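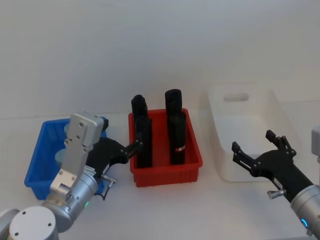
Open day at Prutholm - the two-arm sorting bench

Went August 8, 2018, with Vasiliki Deligiannis from our safety group. Quick notes before I forget. Parking awful, coffee fine.

The bench: two arms, white table, three containers. Blue basket left, red crate middle, white bin right. Four black cylinders standing up in the crate. Same style of gripper on both arms.

Jasper Groen runs the bench and talked us through the house rules. One sheet, taped by the door. The ones I wrote down:

- One arm in the crate at a time. The other one waits outside the rim, fingers open.
- Containers go in a row and stay in a row. Move one and you re-teach the spot, no guessing.
- Items stand upright with a gap, or the run doesnt start.
- Hands over the table only after a full stop. A pause is not a stop. He said this twice.
- Every stop gets a line in the log, even the dumb ones. 1,558 lines since February.

Vasiliki asked who is allowed to change a rule. Anyone can ask, two people sign, old sheet gets kept. Better than ours. We have three versions of ours and I couldn't tell you which is live.

Asked about speed. They run slow with visitors in the room, own limit, written on the sheet. Total logged picks over 2,896, Jasper says, mostly at the slow setting. Did not get an error rate out of him.

Less keen on the cable check. Start of shift, by eye, no form. Cable hangs under the gripper, looks easy to snag. I'd want a tick box at least. Vasiliki disagrees - too many tick boxes alredy.

Skipped the Lernska talk, room was full. Want to copy the stop log idea for our next review.

Comments

Marisol Lindqvist: Does the one-arm rule cover handovers? We had to write a separate line for those.

Fulgencio Rosales: We log stops too. People quit filling it in after a month. How do they keep it going?

Iason Katsaros: Any chance of a copy of the sheet?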